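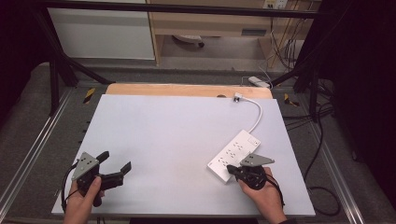
Hand-held gripper comparison - frequently asked questions

These questions reached us after the first round of the comparison at Tirberg. We have answered them in the order in which they came. If your question is missing, please write to the Bremlow bench desk before you borrow a set.

Which grippers are you comparing?
Two types. The Gerlach has straight parallel fingers on a linkage. The Vornine has the same handle, but its fingers are softer and a little wider. Both are held in the hand, one left and one right, and both send their data by cable.

How many recordings do you have until now?
We have 1327 recordings in total. Of these, 324 are with a power strip and the rest are with boxes, cups and cloth. We do not publish the cloth recordings yet, as the labels must still be checked.

Why do you use a power strip as a test object?
A power strip is a difficult object for a small jaw. It is long and flat, and it has a cord which pulls it to one side when you lift it. If you take it at the end, it wants to turn. We put it down at a different angle for each recording, so the operator can't repeat the same movement by habit. The strip is never connected to the mains during a recording.

What can I see from the camera on the gripper, and what do I miss?
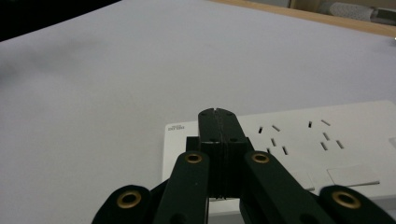

The wrist view is best for the last few centimetres before contact. You get the fingertips and the part of the object which is directly before them, and for judging a grasp this is often enough. With the jaw closed, the two fingers stand up in the middle of the view and hide whatever is behind them, so on the power strip you see the socket slots to the right of the fingers but you lose part of the strip's left end. The brass eyelets of the linkage are also in view, and we find them useful when we check by eye how far the jaw is open. What you miss is the other hand. For this you need the head camera as well.

Must both cameras run all the time?
Yes. We tried to save disk space by stopping the head camera during short tasks, and afterwards it was not possible to say which hand had moved first. Please start both before you pick up the grippers.

The small lettering on objects is not readable in my recordings. Is my camera faulty?
Probably not. The lens is wide, and small print becomes unclear even at a short distance. If you need the text, write it in the notes field.

Do the cables disturb the work?
A little. Let them hang to the outside of each hand and leave a loop of slack. Crossing the hands is possible, but then please check the cables before the next recording.

Which gripper is better?
We can't say this yet for all objects. On the power strip, the Gerlach holds the narrow edge more firmly, while the Vornine is more forgiving when the approach angle is wrong. Most operators prefer the Gerlach after one hour of practice - before that, opinions are divided.

Can I borrow a set?
Yes, for one week. Sets go out and come back on Tuesday before noon. Please return the fingers mounted, with all the screws.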